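The Bus to Narimness

The bus to Narimness leaves Ondon at ten past six in the morning, and in May it is already light at this hour. Lanying Dai sat in the second row behind the driver. She had a bag with bread, a pear, and the letter from her aunt, which she had read so many times that the paper was soft like cloth.

The letter said only that the house was sold and that she should come for the piano stool. Not the piano. The piano went to the Farías family in the spring, and they had paid with 100 in cash and a goose.

"You are going for the market?" asked the woman next to her.

"For a stool," said Lanying.

The woman thought about this for a long time. Then she said that her husband also had once traveled far for a chair, and that he came back without it, but with a cold. After this they were quiet until Vonden, where the woman got off and forgot her gloves on the seat. Lanying knocked on the window. The woman waved to her very kindly and did not understand.

The road after Vonden goes up. There are 206 steps from the stop to the house, and as a child Lanying counted them every summer, always aloud, because her aunt gave her a sweet at the top only if the number was right. Now she tried again. At 90 a dog barked at her and she lost her place, so she went down and began from the first one.
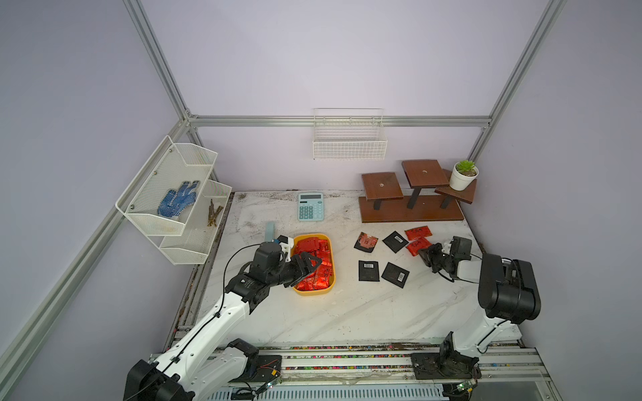
Red foil, a yellow tray.

The door was open. Her aunt was in the kitchen with her coat on, wrapping cups in newspaper.

"How many?" called her aunt, without turning.

"Two hundred and six."

"Good." She put her hand in the coat pocket and took out a sweet in red paper. It was old and had lost its shape. Lanying ate it standing, and it tasted of the pocket.

The stool was in the empty room, in the middle of the floor, where the piano had been in front of it. On the wall was a clean square. Lanying sat down and the stool turned a little to the left by itself, as it always had.

"Who bought the house?" she asked.

"A man. He wants to paint it green."

"And where will you go?"

Her aunt came to the door with a cup in each hand. She looked at them as if one of them should answer.

"I thought Ondon," she said. "If you have a place for a stool, maybe it is a place for two."

Lanying had one room, and its window looked at the back of a bakery. She thought of where the bed could go, and the table. Then she took the gloves of the woman from Vonden out of her bag and gave them to her aunt, who put them on. They were too big.

They carried the stool down together, each holding one side, and her aunt counted.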